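Evov Simulation Cell, Set-up Guide
Section 6: Practice rules for tabletop grasp trials

6.1 Scope

This section applies to single-arm grasp trials run in the simulated room scenes supplied with Evov. It covers scene checks, the approach, and the records kept for each trial. Rules for mobile bases are in Section 9. Site rules at Grumerbridge and Vesness apply in addition to this section. Where two rules differ, use the stricter one.

6.2 Before you start

1. Load the scene and let the physics settle for 70 steps before sending any command to the arm.
2. Confirm that the arm base is fixed to its pedestal in the scene tree. A base left free will drift under load and the trial must be discarded.
3. Open the wrist view and set the gripper to its full opening.
4. Check that both finger pads are visible in the wrist view. If either pad is hidden, correct the camera mount offset before going on.
5. Compare the target's name in the task file with the object shown between or ahead of the fingers.
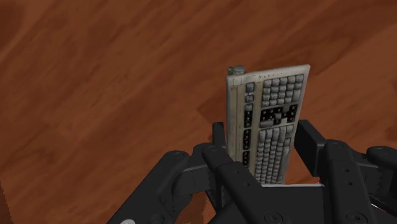

Figure 6-1. Wrist view with the keyboard between the finger pads.

Note: Long targets can run out of view behind the gripper body. Do not estimate their length from the wrist view. Read it from the object file.

Note: Key legends, labels and other fine print may not resolve at wrist view resolution. Do not write a task instruction that depends on reading them.

6.3 Placing objects on the table

1. Place the target first, then the other objects.
2. Keep upright objects out of the straight line between the wrist's start position and the target.
3. Leave bare table on at least one side of the target so that the fingers can close without touching a second object.
4. Run the overlap check. Any reported contact between two objects at step 0 must be cleared by hand.
5. Save the layout under a new number. Never overwrite a layout that already has trials attached to it. The Awwad set lost the link between layout 368 and its results in this way.

CAUTION: Shadows are drawn by the renderer and have no collision shape. Do not move an object to clear a shadow, and do not use a shadow's edge to judge clearance.

6.4 Approach and descent

1. Move the wrist to a point directly over the target at the safe height set in the task file.
2. Turn the gripper to point straight down. Angled approaches need a separate task file and a second sign-off.
3. Lower at reduced speed. Stop at the contact height and hold.
4. Check the fingertip position from at least one outside view.

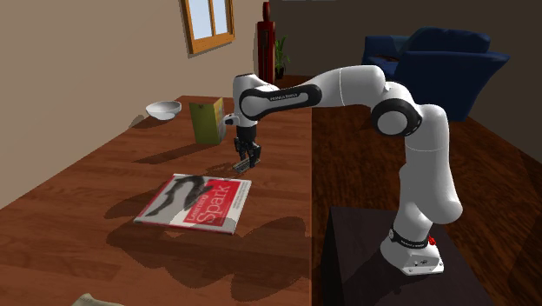

Figure 6-2. Gripper pointing down over a thin, flat target. Book, box and bowl remain on the table.

5. Close the fingers under force limit. Do not switch to position control during closing.
6. If the pads meet with no object between them, open, raise to the safe height and log a missed grasp. Do not retry inside the same trial number.

CAUTION: Thin targets leave very little margin between the fingertips and the tabletop. Set the table contact limit before the descent. Penetration of the tabletop by any finger link voids the trial, even if the grasp holds.

6.5 Outside views

1. Record at least one outside view for the whole trial.
2. Choose a view that shows the fingertips and the tabletop together.
3. Do not move an outside camera between trials of the same batch.
4. Where the arm or another object hides part of the table, record a second view from a different side.

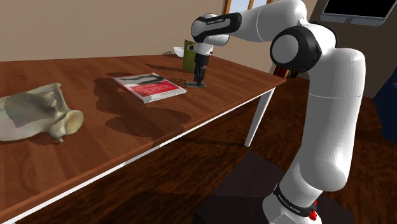 Imani Schumacher asks that rule 3 be read to include the field of view as well as the position. Changing the zoom in the middle of a batch makes the fingertip heights impossible to compare, she writes, and batch 757 had to be run again from the first trial for that reason. Her wording will replace rule 3 in the June revision. Until then, treat both settings as locked.

6.6 Records

Enter the following for each trial:

Layout number
Task file and revision
Random seed
Views recorded
Result: held, dropped, missed or void
Operator

Void trials stay in the log with a reason code. Use code 19 for tabletop penetration. Send corrections to Hadi Rizk, with the trial number in the subject line.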